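Relatório de projeto: o posto de agrafar da sala de estudo

Curso de Design de Equipamento, 2.º ano
Grupo: Yara Khalaf, Mesfin Alemneh, Fuad Adugna
Orientação: Etenesh Tesfamariam
Entregue em 6 de agosto de 2022

1. Ponto de partida

A sala de estudo do edifício Dinsa tem uma mesa comum onde os alunos preparam os trabalhos para entrega. Os agrafadores andam de mesa em mesa e os cadernos saem muitas vezes com os agrafos tortos ou com as folhas desalinhadas. O nosso projeto, a que chamámos Flalitau, consiste num lugar fixo para o agrafador e numa ordem de trabalho simples para quem o usa.

2. A mesa

Trabalhámos sobre o tampo de madeira clara que já existia na sala. Tem os cantos ligeiramente arredondados e um pequeno furo redondo para passagem de cabos. Decidimos manter o tampo sem cobertura. O veio é fino e a cor clara faz bom contraste com os objetos azuis, o que ajuda a encontrá-los. Medimos uma faixa livre de 600 mm de comprimento, que chega para as folhas e para o agrafador lado a lado.
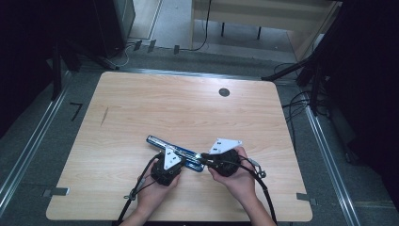 Figura 1. Peça azul com faixa metálica prateada, segura na diagonal sobre o tampo.

3. O agrafador

Comparámos dois modelos de secretária. O primeiro, preto, era mais leve e deslizava quando se carregava com uma só mão. Ficámos com o azul, de corpo em plástico e calha metálica à vista. A base é um pouco mais larga do que o braço, e o grupo achou-o mais estável por isso. A cor também pesou na escolha: o Fuad deixou os dois modelos na sala durante o mês de julho e o preto ia parar às mochilas com mais frequência.
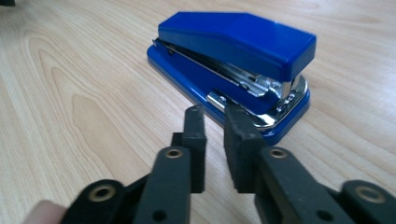

Figura 2. O agrafador azul sobre a mesa, com a placa cromada na parte da frente da base.

4. Ensaio

Agrafámos 100 cadernos de quatro folhas, primeiro com o agrafador em qualquer posição e depois sempre na diagonal, com a frente virada para quem trabalha. No primeiro caso, 62 ficaram com o agrafo direito. No segundo, foram 81. As falhas que sobraram vieram quase todas de folhas mal batidas antes de agrafar.

5. O que falta fazer

Marcar na mesa a posição do agrafador, com uma fita que saia sem estragar a madeira. O Mesfin vai ainda experimentar um batente baixo para encostar as folhas. As recargas ficam na gaveta do armário junto à porta.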